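I've never believed the people who say a made bed changes your whole day. I do think a badly made one gets kicked apart by midnight, so what follows is the least work I can get away with on a kid's bed. No hospital corners and no folding board. I tried the Luvari one and gave it away in August.

## What you need

- a fitted sheet that really fits
- one pillow
- one cover, fleece or quilted

## Before you start

Check the depth of the mattress. Ours is an Usberg with a topper, and the packaging on our old sheet promised a fit it never delivered. If the corners pop off while you're standing there, they'll pop off at night, and smoothing won't save you.
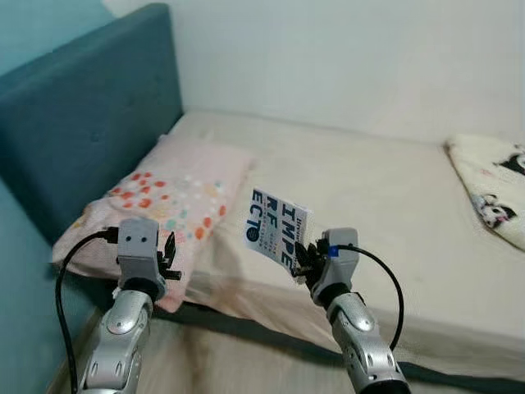
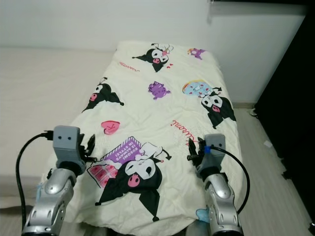
Fitted sheet, polka-dot pillow, Kuromi bedding.

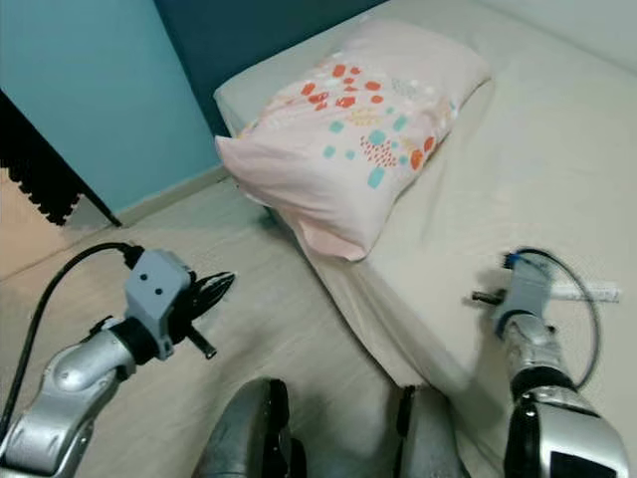
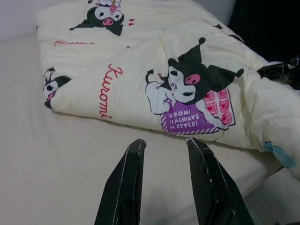
*Reading time: 2 minutes*

## Step 1: The sheet

Strip everything off first. Hook the two corners at the headboard, then pull toward the foot and hook the others. Run your forearm from the middle out to the sides.

Soft wrinkles near the edge, like the ones in the first picture, are fine. I've seen tutorials that want you to iron the sheet on the mattress. Skip them.

## Step 2: The pillow

Shake it by the closed end so the filling drops, then lay it against the headboard. "Chopping" the top with your hand does nothing for a cheap pillow except leave a dent. Ours cost 19 dollars and looks the same either way.

If you'd like it at an angle, put it at an angle. It will be on the floor by morning.

## Step 3: The cover

Lay it at the foot of the bed and walk it up. Character prints are a nuisance here, as the figures on many of them face different ways and you can't tell top from bottom by looking at one. Find the care label instead and always put it at the same corner. Ruiz-Ortega sells clips for marking the corner. A safety pin would do that, but on a child's bed I'd sew in 3 stitches of bright thread.

Pull the sides even, then stop. Wrinkles in a padded cover mostly come back whatever you do.

## Step 4: Fold back, or don't

A fold at the top lets the sheet air out, or so the Kustum leaflet claims. I can't say I've noticed. What it does do is show a child where to get in, and that's enough for me. Make one thick fold and leave the roll soft. Pressing it flat takes longer and it springs up again.

## What I'd leave out

Linen spray, for a start. Also the high thread count: we had a 200 and a much pricier one, and after a few washes I couldn't pick between them with my eyes shut.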